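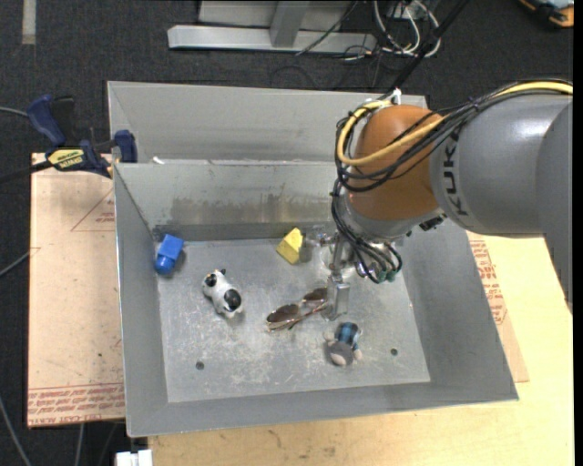 A toy cow, a plaid plush toy, sunglasses and a yellow block in a metal bin.

What goes in a lost property bin?

People leave things behind every day. At Prutville pool, anything found goes into one big bin – toys, hats, glasses, even single socks.

Metal bins are strong and easy to wipe clean, but hard things can scratch them. Sunglasses can get scratched too, so fold them and put them in a case if you have one.

Lost something? Tell a grown-up its colour and size. Things are kept for 44 days, then given to a charity shop.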